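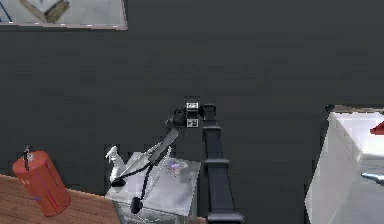 Home Issues Authors Archive Search

December – Marisa Zuccaro and Ákos Oláh

3.2 Seasonal movement in paneled doors

Frame-and-panel doors shrink and swell mainly across the grain. The Kerden survey recorded panel width in 112 interior doors over one heating season. Readings were taken at mid-height with a caliper and repeated every 18 days. Doors with finish on one face only were treated as a separate group, following Eichhorn.

Raised panels are held in grooves without glue, so the panel can move while the rails stay fixed (Figure 2). Where old paint had bridged the groove, movement was restricted and splits were more common – mostly near the lower rail.
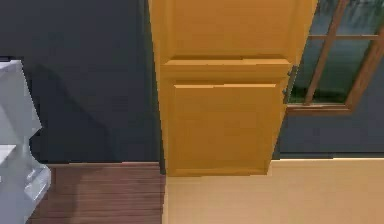
Figure 2. Wooden door with raised upper and lower panels separated by a cross rail.

Humidity was logged in each room at 1000 hours. Doors beside radiators were left out of the main analysis and are reported in Section 3.4. The Gindley correction was applied to all widths before comparison.

Related articles
Ambrose: Paint build-up in panel grooves
Gidey: Hinge wear in heavy doors
Antoniadis method for indoor humidity logs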